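The Lukent 5 came to Myfanwy Rosser's door on a February morning, in a box so handsome that she kept it on the hall chair for two days before she could bring herself to cut the tape. Inside lay a tablet as thin as a church bulletin, with a keyboard that snapped to it by magnets and a pen that kept rolling off toward the butter.

She had written eleven novels on the old Skerkum, a laptop with the heft of a paving stone and a fan that sighed whenever she started a love scene. Her nephew had said it was time, and so had the man in the repair shop, and even her editor at Navaratnam had asked, very kindly, whether she might like a machine that could open attachments.

So she sat down with the new one. It greeted her by name and offered to finish her sentences. She typed, "The widow went down to the harbor," and it suggested, in pale gray letters, "restaurant for lunch."

"She did not," said Myfanwy.

She tried again after tea, and again after supper, and by then the widow had been offered lunch, a parking space and a cruise. Myfanwy telephoned Ambros Stöckli, who had sold her the Skerkum all those years ago and still picked up on the second ring.

"There's a switch for that," he said. "Settings, then typing, then the third one down. You turn it off and it leaves you in peace."

She found it – it took her most of the call – and they went on talking for a good while afterward, about his knees and her roses and a dock he thought he might have in a drawer, which would let her plug in the old keyboard with the missing F.

"You'd want that one?" he asked.

"I've got used to going around the F," she said, and went to put the kettle on while he looked.

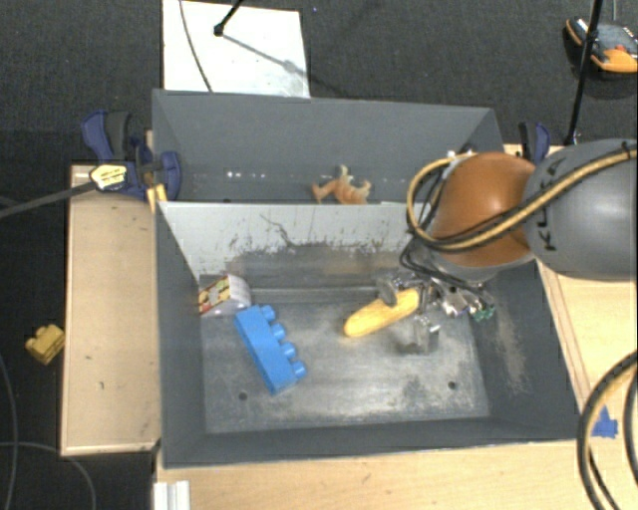 *Blue block in the front compartment of a gray bin.*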